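Lavoie Textile Lending Library
Thread: Knitwear care before storage

Our seasonal guidance on patterned knitwear begins today, Sun 29 March. Members are asked to read all 6 posts before returning winter items.

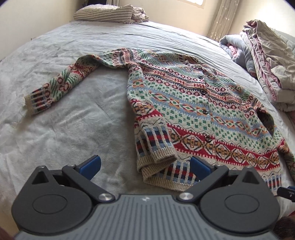

Patterned knit cardigan with beige ribbed cuff and hem, laid out on a bed.

2/6 Lay the garment front side up on a clean bed or table. Ease out twists in the sleeves by hand. Do not pull on ribbed cuffs or hems, as they may lose their shape.

3/6 Check each button and the stitches that hold it. Loose buttons should be reported to Nayeli Orozco at the mending desk – please do not sew them back on at home. Replacement buttons are matched by our staff.

4/6 Multicolored knits should be washed alone, in cool water, and dried flat away from direct sun. Items marked with a Brusar tag are cleaned by the library and should be returned unwashed.

5/6 Fold sleeves across the back, then fold the body once at the waist. Hangers are not suitable for heavy knits. Place tissue between the layers where dark and pale bands would touch.

6/6 The library now holds over 1000 garments, and knitwear returned this spring will be available again in November. Questions about storage bags may be sent to Hafiz Sutanto, Collections, Liston Building, Room 41. Bags may be collected at the front counter during opening hours.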